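Woven summer mat on the bed – how do I stop the slats catching, and how should I store it?

Asked in: Home and Household > Bedding

Yuk-lan Chang
We have used a woven mat on the bed every summer for four years, on top of the mattress and under a thin sheet when it isn't too sticky. My mother had one and I sleep badly without it once the weather warms up. The present one came from Lau, the household shop near the station, and it was not dear.

Two problems. First, a few of the slats near the foot end have started to lift and they catch on clothes and bedding. I have already lost one good pillowcase to it. Secondly, I put it away last October rolled up behind the wardrobe and when I got it out again it smelled musty and had some grey spots on the back. I wiped them off but the smell took more than a week to go.

Is it worth repairing, or do I just buy another? And where do people keep theirs over the winter? We are in a flat with no loft and no shed. The bedroom is on the north side and gets damp.

Posted in the evening, edited to add: it is the kind with flat slats, not the kind made of small tiles on cord.

3 replies

Fung-ping Hsu
Worth repairing if it's only a few slats. I have kept the same mat going for years.

For the lifted ones, use fine sandpaper. I use 200 grit, wrapped round a cork block, and go along the slat and never across it. 80 is too coarse, it will roughen the face and you will be worse off than before. Do the ends by hand with a folded bit of the same paper. Then wipe with a cloth wrung out in plain warm water and leave the mat flat until it has dried right through. If a slat has come away from the stitching, a dab of wood glue on the back and a heavy book overnight will do it.
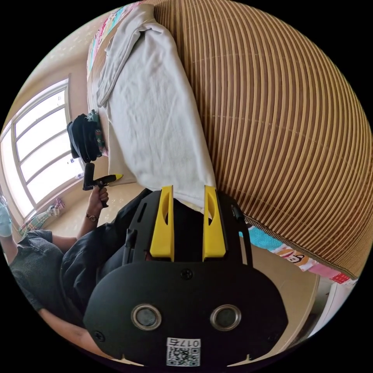
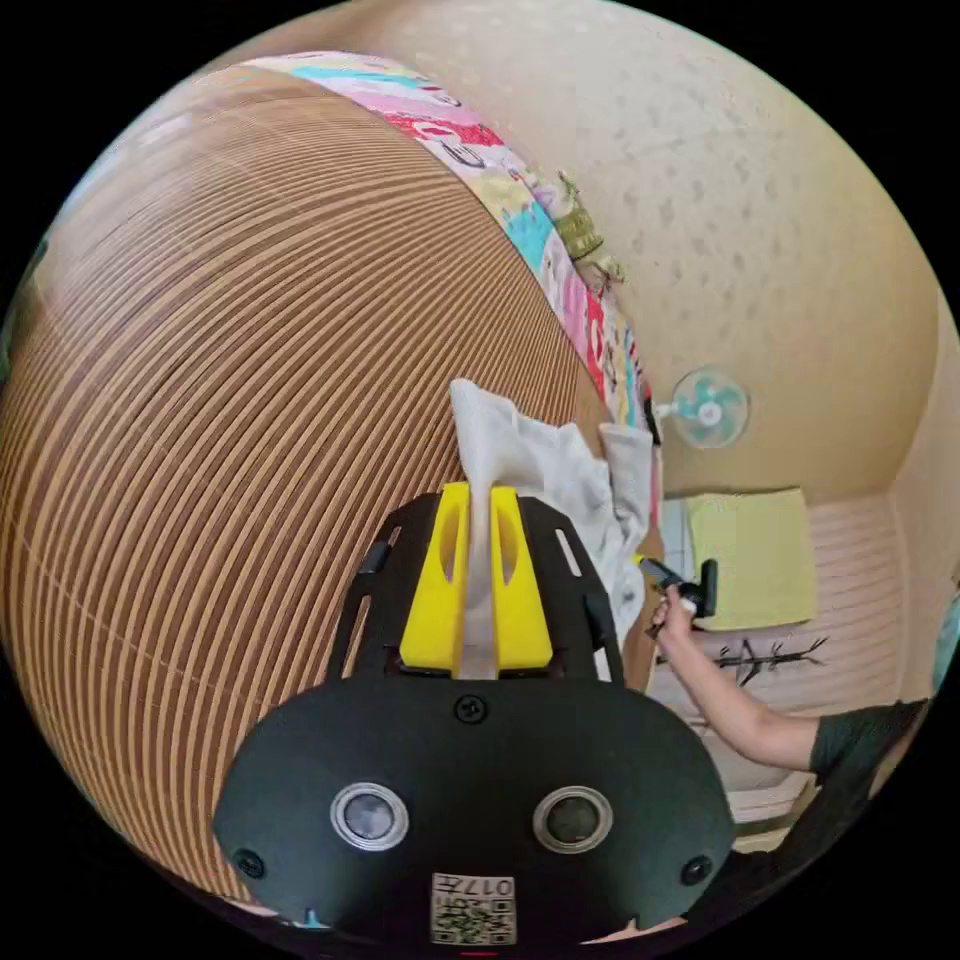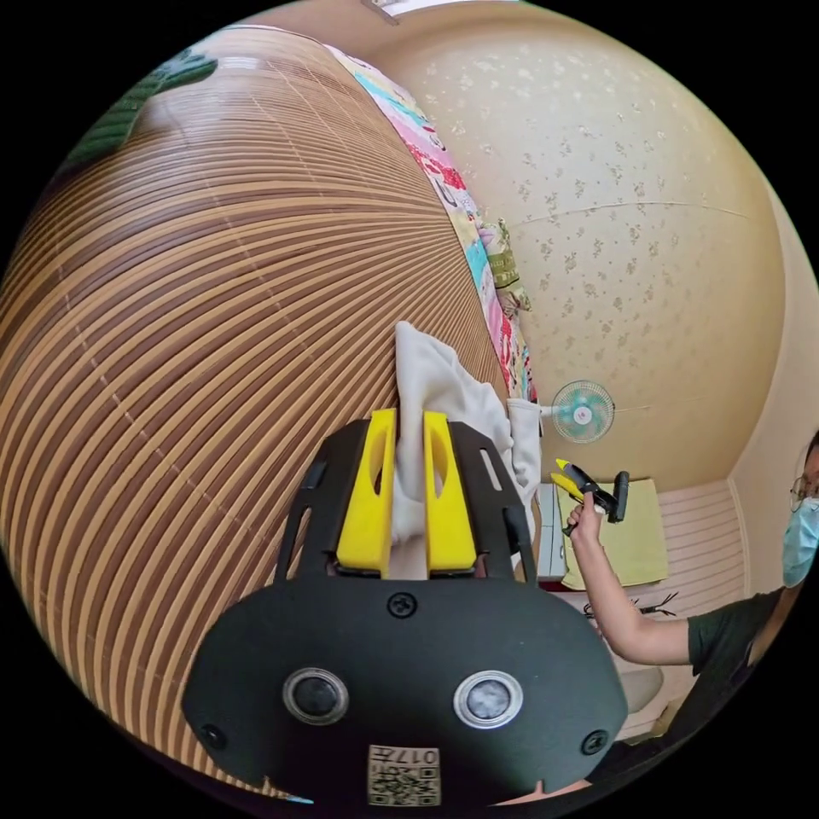 Cleaning is the part people skip. Wipe it once a week while it is in use. I do mine on a Wednesday when the sheets come off. Cloth nearly dry, a drop of washing-up liquid if there is any suncream or hair oil on it, then a second cloth with clean water. Don't soak it and don't hang it over a radiator, the slats will split.

For storage, your trouble was the damp, and the back of a wardrobe on an outside wall is about the worst place in a flat. Air the mat for two full days first, indoors, stood on its edge. Roll it with the smooth side out, tie it loosely with tape in two places and put it in a cotton bag. An old duvet cover is fine. Plastic keeps the wet in. Mine goes under the bed, on an inside wall, and I take it out once at Christmas to let some air at it.

If the grey spots come back, wipe them with white vinegar and water, half and half – test a corner first, as it can lighten the darker slats.

Brolteletti
just get a new one, life is too short. Saddale do them, item 959 in the summer list, or they did when I last looked. ours went in the skip after two years

Plullirer
Agree with Fung-ping about the sandpaper, though I would go over it with a candle stub afterwards, very lightly, and buff it with a sock. It stops the slats catching on anything knitted. Don't do this if you have the mat under an electric blanket, obviously.

One thing on storage. Check the size of your bag before you roll it. I rolled mine too tight to get it into a bag that was too small and the stitching went in the middle. I had to cut that row out and now the mat is in two halves, which do at least fit in the cupboard.

Yuk-lan Chang
Thank you both. I have got the paper and will try the foot end at the weekend. There is space under the bed if I move the suitcases, so it can go there. Does the glue need to be the waterproof sort?

Fung-ping Hsu
Yes, get waterproof if you are wiping it every week. The small bottle is plenty.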